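About Stidby

Stidby writes the rules that robot arms work by, and the checklists for the people standing near them. Morven Laing started the company after reading a 34-page safety manual that covered everything except where to put your coffee.

Our first rulebook ran to 6 pages. We're still a little proud of that.

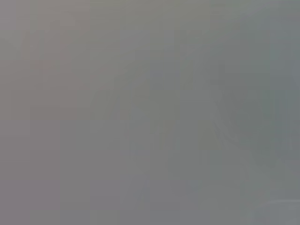
Every rule gets tried on a bench before it goes to a customer. Effie Ritchie runs the bench and has sent plenty of good prose back with a line through it. If a rule can't be followed at 4 p.m. by someone who skipped lunch, it goes.

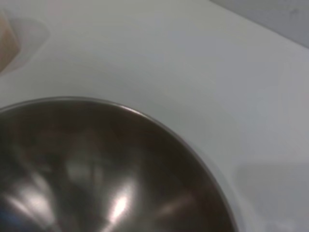 Steel bowl on a white work surface.

We like plain tasks – bowls, cups, things you own. Shiny metal is rude to cameras, so our handling guide, Pliraneo, gives it a chapter.
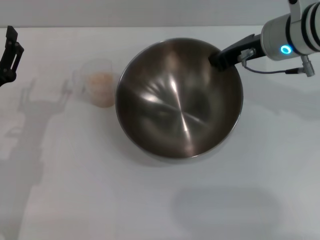
Two habits hold for every job. Agree on who can press stop, and write down what changed since yesterday. Pliraneo is revised each January, mostly by making it shorter. Complaints are welcome and go straight to Effie, who files them under "drafts."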